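What to ask at a robot lab open day?

Drinard Automation is holding an open day at its Oltley site and I have a place on the 3 pm tour.
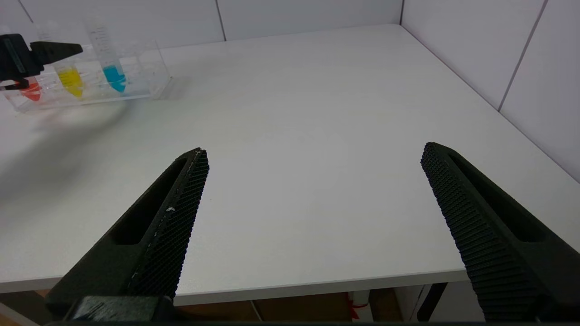

I run a small water testing lab in Tranovcombe. We handle around 147 samples on a busy day, all by hand, and my boss wants to know if a two-arm setup could load tubes into racks for us. I have never been to one of these. What should I ask, and can I bring my own tubes?

Posted April 16, 2026

oltley_bench
I went in January. The tour is 39 minutes and the demo takes up less than half of it, so stand near the front. Email ahead about your own tubes. They let me bring three empty ones with caps on – no liquids. Ask what happens when a tube is dropped, who resets it, and how long it takes to switch to a different rack. Clear racks are worth asking about too, as ours gave the cameras at Cartwright a lot of trouble. Ask to see a full run with no edits or restarts.

tubeguy19
parking is bad, use the back lot

Marsh Lane Lab
Agree with the first reply, mostly. I would also ask about the finger pads – how often they get replaced and what a set costs. We never got a straight price on that and it mattered later. Wear closed shoes or they won't let you past the desk.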